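Home | Projects | Notes | Downloads | Contact

We use cookies to remember your settings. Accept | Manage

# Pargate ribbon mic recordings – README

2024-05-20
By Chaltu Tefera

Hi, and thanks for downloading this! The folder holds 117 short recordings made with the Pargate, a ribbon microphone I built on my kitchen bench over the summer and then rebuilt in March when I couldn't stand the hum any longer. If you've come from the build thread, you already know more about the hum than anyone should. If you haven't, the short version is that I had the transformer far too close to the power supply of my own preamp, and I spent weeks blaming the ribbon.

I put the set together for people who are thinking of building a ribbon and want to hear one before they spend the money. You could also use it to test noise reduction, or to practise EQ on something a bit dull up top. I've left the files alone as much as I could bear to.

## What's in the folder

- `voice/` – me reading, plus my neighbour's choir friends reading the same page
- `guitar/` – nylon string, steel string, and a small amp turned up until I got a text about it
- `brass/` – one trumpet, one flugelhorn, same player
- `room/` – nobody playing, just the room and the self-noise
- `compare/` – the same takes through an Ouali small condenser, for reference
- `notes.csv` – one row per file

All of it is 24-bit WAV at 48 kHz. File names go source, distance, take, so `trumpet_53_2.wav` is the trumpet at 53 cm, second take. The distances are always in centimetres from the front grille. There are 3 distances for most sources: 20, 53 and 117. I picked 53 because that's where the trumpet player liked to stand, and then I was stuck with it for everything else.

## The microphone

The Pargate is a plain figure-eight ribbon. The ribbon is corrugated aluminium foil, which I crimped between two gears out of an old toy, and the magnets are neodymium bars in a steel frame. The body is an Amwood tube that I cut down and lined with brass mesh. The transformer is a Carel, bought new, and it's the only part I'd call fancy. Output is low, as you'd expect, so you'll hear preamp hiss in the quiet files. I run it with plenty of gain and no phantom power.

I tensioned the first ribbon much too tight and it sounded like a tin shed. The second one tore when I closed a door (yes, really, a door – a ribbon doesn't care for a puff of air). The third is what you hear in every file here, and I'm a bit frightened to look at it now.

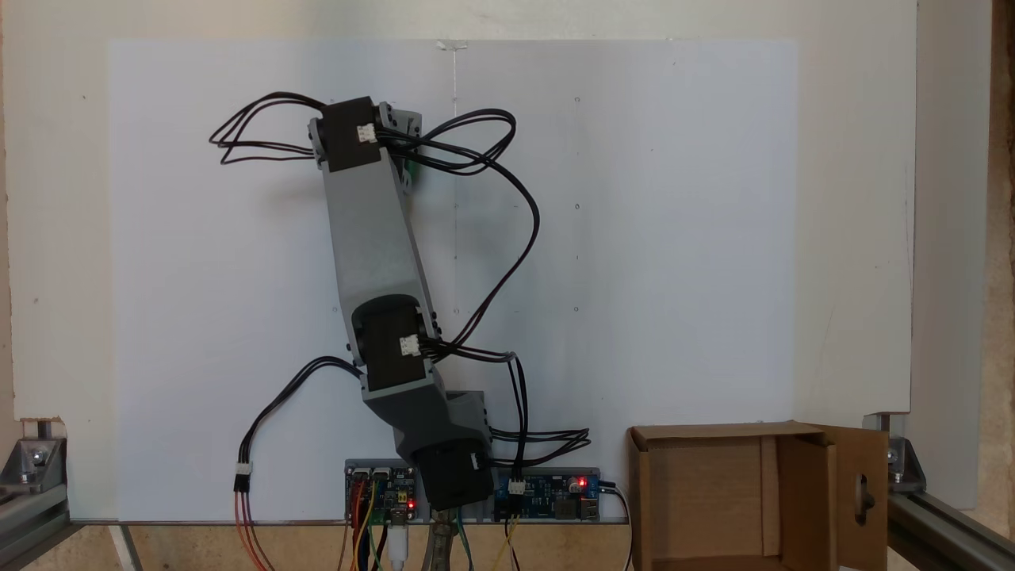 My shock mount took longer than the magnet assembly did, and I'm still not in love with it. It's a printed ring with elastic cord laced across it, and the first version had a thin bracket that flexed every time somebody walked past, so the low end of those takes was all footsteps. If you print your own ring, go thicker than you think and lace the cord looser than looks sensible.

## Levels and processing

I set the gain once per source and left it there for all the distances, so the far files really are quieter. Please don't write to tell me they're quiet! I trimmed the starts and ends, added a tiny fade, and that's the lot. No EQ, no compression, no hum removal. The `compare/` files were matched by ear to the close Pargate takes, so don't use them to work out sensitivity.

## Known problems

- The second steel-string take at 20 cm has a chair creak in it. I like the playing, so it stayed.
- Plosives are bad on my voice files at the closest distance. Good practice for somebody.
- The rear of the mic is a touch brighter than the front. I suspect the mesh is uneven.
- One row in `notes.csv` has the colour of the windscreen where the take number should be. I'll fix it next time.

## Licence

Use the recordings for whatever you like, commercial work included, as long as you credit me by name. The players have all agreed to this. The drawings for the body and the shock mount aren't in the folder yet, as I want to redo the ring first. I'll put them on the Downloads page when they're ready.

Newsletter: new builds and recordings, a few times a year. Enter your email to subscribe.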